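Encyclopédie > Arts décoratifs > Textiles > Tissu à fleurs

Tissu à fleurs

Le tissu à fleurs est une étoffe d'ameublement ou d'habillement à décor végétal, imprimé, tissé ou brodé. Roses, pivoines, œillets, feuillages. Rideaux, nappes, housses, tentures murales. Termes voisins : indienne, chintz, cretonne (voir ces mots).

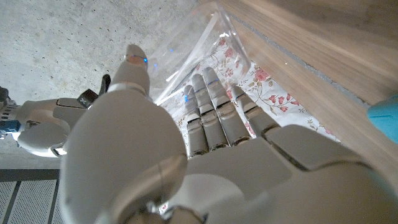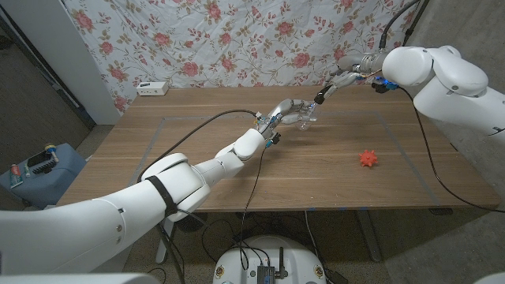
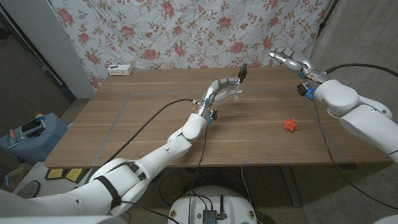 Origine. Cotons peints et imprimés de l'Inde, importés en Europe à partir du XVIe siècle, très demandés au XVIIe. Interdits en France de 1686 à 1759, portés quand même. Fabriques ensuite un peu partout : Alsace, Normandie, Provence, Jouy-en-Josas.

Techniques. D'abord la planche de bois gravée, une par couleur, appliquée à la main. Puis la plaque de cuivre, plus fine mais souvent monochrome. Le rouleau gravé arrive à la fin du XVIIIe siècle et fait baisser les prix. Au XXe, cadre plat puis cadre rotatif ; aujourd'hui l'impression numérique permet les petites séries. Les tissus bon marché sont surtout en polyester, imprimés par transfert à chaud.

Le rapport. Hauteur et largeur du motif avant répétition. Un semis de petites fleurs a un rapport de quelques centimètres, un grand bouquet demande beaucoup plus et donc plus de chutes à la coupe. Pour une tenture en plusieurs lés, prévoir un rapport suplémentaire par lé. Raccord droit ou sauté, à vérifier avant l'achat.

Classement des motifs. Pas de norme. La manufacture Bastatus, à Bromon, rangeait ses dessins en 4 familles : semis, bouquets, rinceaux, rayures fleuries. Son répertoire en compte 2 493, dont plus de 10 variantes d'une même rose grimpante. La série dite Kuroda, à fond clair et tiges très fines, est restée au catalogue le plus longtemps. Seuls 2 albums d'échantillons sont consultables, sur demande, fermeture en août.

Usages. Le salon et la chambre, surtout. Également fond de vitrine ou de stand, une grande pièce tendue cachant un mur à peu de frais. Vogue des papiers peints assortis au siècle dernier, puis recul devant l'uni. Retour régulier, souvent par le coussin ou la nappe.

Entretien. Coton : 30 ou 40 degrés, à l'envers, repassage humide. Les rouges peuvent dégorger au premier lavage, laver à part. Polyester : fer doux. Les plis de stockage marquent les grandes pièces, mieux vaut les rouler sur un tube. Lumière directe à éviter, certaines teintes passe vite.

Voir aussi : Toile de Jouy, Indiennage, Cretonne, Drirkidness (maison d'édition textile).

Dernière révision : 1er avril 2025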